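8 February 2021

I worked on the floor of a mattress store for 3 years and I keep getting the same questions from friends, so I'm putting the answers in one thread. I don't sell anything now. I do payroll for a dental office.

The store was Matoušek Bedding in Travard, on the road out to the reservoir. Independent, family owned, one big room and a warehouse behind it. It closed when the lease ran out. A place that does countertops is in there now.

First thing: the names on the tags don't help you compare between stores. The same maker will build close to the same mattress for several chains, change the cover fabric and the name, and every chain can then promise to match any price on "the identical model." There is no identical model anywhere else.

What you can compare is the spec sheet. Ask for it. If the salesperson says there isn't one, ask them to email the maker. We had a binder of them under the register and in 3 years I got asked for it maybe once a month.

On the sheet, look at the comfort layers. Those are the top few inches and they're where a mattress gives out. Coils almost never fail first. People came in telling me their springs were shot and it was nearly always the foam on top of the springs.

The number that matters for foam is density, in pounds per cubic foot. Density is how much material is in there. It isn't the same as firmness. You can have a soft foam that's dense and lasts, and a firm foam that's mostly air and goes flat where your hips are.

Higher density costs more and weighs more. If two mattresses are the same size and build and one is a lot lighter, ask why.

Coil count was a big sales tool for a while. I was trained to use it. Past a certain point the extra coils are thinner wire, and I couldn't feel a difference with a good topper layer over them. I'd put it far down the list.

Lie on it for a long time. 20 minutes if you can stand it, in the position you sleep in, shoes off. Most people sat on the edge, bounced 2 times, and said "this one's nice." That tells you how it is to sit on.

Bring your own pillow. People thought this was strange and apologized for it when they did it. We had regulars who did it. The store pillows were all one height and they'd throw off your neck, and then you'd blame the mattress.

If you sleep with somebody, you both need to be there. The number of returns we took from couples where one had come in alone on a lunch break was high enough that the owner put up a sign about it by the door.

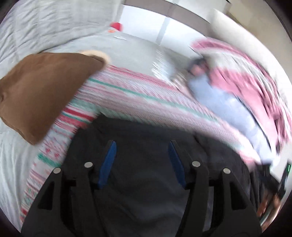

A bed with a striped knit blanket.

Returns. Read the trial terms before you pay, and read them for four things: is there a pickup fee, is it a refund or store credit, do you need the original packaging, and does a stain end it. The last one catches people. Ours did too. Any stain and we couldn't take it back.

So put a protector on it the first night. A plain one is fine. The one that came with the bundle at our store was marked up more than anything else in the building, more than the mattress by percentage. You can get one at any department store.

The warranty is a separate thing from the trial and it's narrower than you'd think. It covers a measured dip, with no weight on the bed, past whatever depth the paper says. It doesn't cover "it feels different now." A foam can soften a lot before it shows a dip that deep.

They'll also ask what it's been sitting on. If your slats are too far apart, or there's no center leg under a queen or king, they can deny the claim. Take a picture of your frame and slats when you set it up and keep it with the receipt.

About center legs. I'd say half the "bad mattress" complaints I went out to look at were a bad frame. A leg that had slipped off a floor vent. Slats that had jumped out of the rail on one side. One guy's was resting on a stack of phone books and the stack had settled. Look under there before you spend money.

Box springs: most newer mattresses don't need one. Most of what's sold as a box spring now has no springs in it anyway, it's a wood grid with fabric around it. If you have a platform with decent slats you're set. If you have a plain metal rail frame you need something on top of the rails.

Please measure your stairs. A full-size foundation is one rigid piece. We had a split version in the back for exactly this reason and people who hadn't measured would end up paying for a second delivery.

Price. At our store almost everything had room in it. Holiday sale prices were mostly the prices we'd take on any slow afternoon if you asked politely. The exceptions were a couple of makers that set the price and wouldn't let us move. For those we could throw in delivery or pillows.

The way to ask is just to ask. "Is that the best you can do on it?" is enough. I never minded being asked. It went fine for everyone.

If $400 is your whole budget, that's okay. Don't stretch on a payment plan for a mattress. In that range I'd look for a simple firm innerspring and then add a separate topper. The topper wears out first and you replace just the topper. It looks less nice in the showroom and it's the best use of the money.

A pillow top sewn onto the mattress does the same job as a topper except you can't take it off when it goes flat. It also means you can't flip it. I sold a lot of pillow tops. I wouldn't buy one.

Speaking of flipping. Most mattresses made now are one-sided, so you can't flip, only turn head to foot. Do that a few times in the first year. There are still makers doing two-sided ones and if you find one at a price you like, it's worth a look. They're heavy. Get help turning it.

Online, in a box. I get asked about this most. We carried one boxed brand near the end, Flollel, because the owner figured he'd better. It was okay. The middle model held up on our floor better than I expected and the cheapest one had a dent in it by March.

What I'd say about boxed ones generally: same rules. Find the density. If the website tells you the foam is "premium" and has a nice cutaway drawing and no numbers, email and ask. Some answer the same day. Some send you back the drawing.

They do smell when you open them. Cut the plastic in a room with a window, leave it uncovered for a day or so, and don't plan to sleep on it that night. Also the thing wants to open fast. Put it on the frame first, then cut.

Getting rid of the old one. Ask the delivery crew what haul-away costs before the day they come. Some towns charge you at the dump and some won't take them at all. Travard had one bulk pickup a year and the curbs were all mattresses.

I've been asked what I sleep on. A two-sided innerspring with no pillow top, floor model, scratch on the label, from the week we closed. A latex topper from Kakasero that I got two winters ago. Before that I had a futon for a long time and slept fine on it, so take all this for what it's worth.

Floor models, since somebody will ask. If the store has kept it covered and will let you unzip or lift the cover and look, it can be a good buy. Check the foot end, that's where everyone sat. Ask if the warranty starts new. Ours didn't.

Kids' beds: buy the plain twin. They'll be fine. Get two protectors so one can be in the wash.

Guest beds: the same, and go medium. Don't put your worn-out one in there. I know everyone does.

Somebody replied asking about the adjustable bases. I only sold a handful. The motor is usually okay and the remote is what we got calls about. Check that your mattress is allowed on one, some thicker ones aren't and it'll void the paper. And try to lift a corner of it in the store so you know what you're getting into on moving day.

Another reply about how long one should last. I don't have a number for you. If you sleep better in other people's beds than in your own, start looking. If you're sleeping fine, leave it alone and keep the money.

Will add to this if I think of more. Pillows would need their own thread.

More from this author
Reading a pay stub, line by line
What to ask before you rent a moving truck
Sheets: why the deep pocket ones still pop off
Things I kept from the store when it closed
Getting a couch around a corner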